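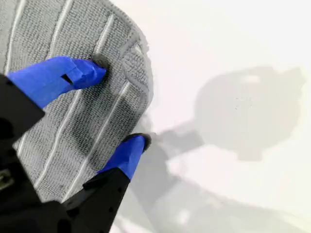

Gray with thin white stripes, and a bound edge that rolls over a little.

The Cloth Gallery: Gray Stripes

Welcome back to my ever-growing gallery of cleaning cloths! The drawer holds 162 of them now and I'm still finding new favorites. I started this page in January with the plain ones, and so many of you wrote in asking for stripes that I had to give them a page of their own. Gray and white is such a good pairing - calm, tidy, and it goes with any kitchen you can think of.

What gets me every time is the texture. All those tiny loops! They're what make a cloth like this so good at grabbing crumbs and dust, and I love how the stripes bend wherever the fabric bunches up. 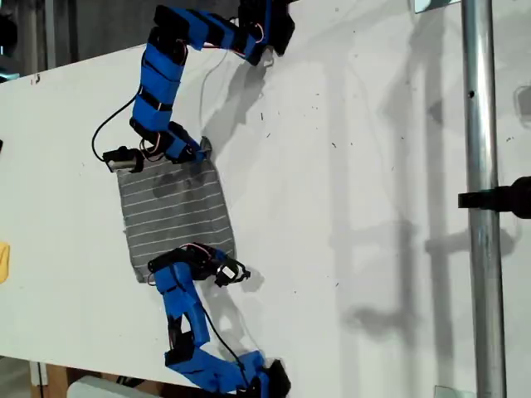 Words: Brynhildur Ketilsson
16 April 2022

Laid flat on a white tabletop, the stripes get their chance to shine. I like a roughly square cloth best, a nice handy shape that folds into quarters without a fight. My sister swears by big rectangles and we've been arguing over it for years (I'm right, of course).

Rounded corners are another thing I've become very fond of. They look softer on the rail and they sit beautifully on top of a folded stack - try one and you'll see what I mean!

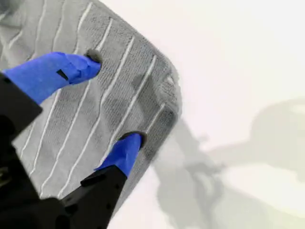 Rounded corner, darker hem, and wavy stripes that follow the curve.

Next up are the waffle weaves, 20 of them, including a mustard yellow from Stonton that I can't wait to show you.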